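How Does a Robot Decide What to Pick Up?

Clokulberg Science Pages for Ages 8 to 11
Written by Marlene Oltmanns

Suppose someone drops a heap of stuff on the floor and says, "Pass me the banana." You look, you reach, you grab. You probably keep talking the whole time. Your brain makes it seem so easy that you never thank it.

A robot arm has no brain to forget to thank. It has software, a very long list of instructions written by people who drink too much coffee. Those people have to spell out every bit of the job, including the bits you didn't know were bits.

First comes seeing. A camera gives the computer a picture, but to the computer a picture is only a huge grid of numbers. Somewhere in those numbers is a banana. The part of the software that finds it is called perception. It has been shown piles and piles of pictures with the answers attached, until it gets good at guessing which numbers are banana and which are floor. Guessing is the right word. A yellow sock can ruin its whole afternoon.

Things get harder when objects touch. If scissors lie on top of a block, is that one thing or two? You know, because you have met scissors before. The software has to work out where one object stops and the next begins, and sometimes it decides that it has discovered a brand new animal called the scissorblock.
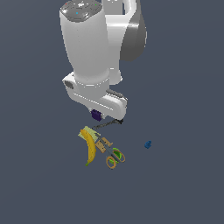
Next comes planning. The software knows where the gripper is and where it wants the gripper to be, and it has to find a path between the two. The path can't go through the floor. It can't go through the arm's own elbow either, and yes, somebody has to tell it that. A planner called Sevden, which we use in our club, once tried 2094 different paths before it picked one. It looked a lot like the first one.

Last comes control. This part turns the plan into motion by telling each joint how far to turn and how fast. Then it checks, many times a second, whether the joint really did as it was told. If the arm has drifted a little to the left, control nudges it back. You do the same thing when you carry a very full glass of juice – or at least your parents hope you do.

So where does all this practice happen? Often inside a computer, in a pretend world called a simulation. The arm is pretend, the floor is pretend and the fruit never goes brown. If the arm smacks into the floor, you press reset. A real arm that smacks into a real floor makes a terrible noise and then a grown-up has to fill in a form.

The catch is that pretend worlds are too tidy. Real fruit is squashy and real light changes when a cloud goes by. Software that does beautifully in simulation can still be baffled by an ordinary kitchen.

Try it yourself

You need a friend, a blindfold and five small things from around the house (nothing sharp, please). Put the things in a heap. Your friend wears the blindfold and is the robot. You are the software. You may say only "left," "right," "forward," "back," "up," "down," "open" and "close."

My best score for one spoon is 47 commands. The robot was my brother, and he says the software was terrible.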